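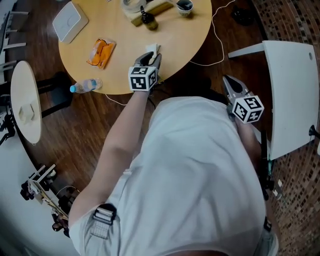

Flirkus hard waste and kerbside collection: frequently asked questions

Which addresses are covered?
All residential properties in Stellotdale and the Golestani estate. Units and townhouses are covered if the owners corporation has registered a shared bin bay. Commercial tenancies need a separate agreement.

What size are the bins?
General waste is 120 litres, recycling is 240 litres. A larger general waste bin can be ordered through the account page. The annual surcharge is added to the next invoice.

When should bins be out?
By 6 am on the collection day shown on your calendar. Leave half a metre between bins and keep them clear of parked cars, trees and power poles. Lids must close fully.

Do tissues and paper towel go in recycling?
No. The fibres are too short to be re-pulped at the Merkuta sorting plant. Put them in general waste, or in the organics bin if your street has one.

What about soft plastic wrappers?
General waste. Soft plastics wind around the sorting screens and the line has to be stopped to cut them out.
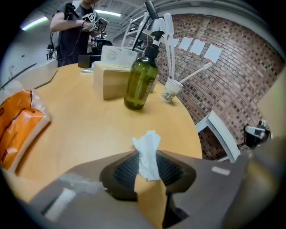 How do I book a hard waste pickup?
Log in, choose "Hard waste" and select a date. Bookings close 48 hours before collection. Each household has 3 pickups per financial year, and unused pickups lapse at the end of June.

What is the limit for one pickup?
Two cubic metres. No single item may be longer than 1.5 metres or heavier than 27 kilograms. Mattresses are booked separately. Paint, gas bottles, tyres and batteries are not accepted.

My bin was missed. What now?
Leave it on the kerb and lodge a report by 5 pm the next day. Reports lodged later are treated as a request for an extra collection, and a fee applies.

Why does my bin have a sticker on it?
The driver found contamination. The code on the sticker matches the list in your service guide. After a third sticker the recycling bin is suspended until the account holder contacts us.

Who handles disputes?
Write to Zohreh Esfahani, Customer Accounts, and quote your property number. Service changes on the Golestani estate go to Bahman Tabrizi.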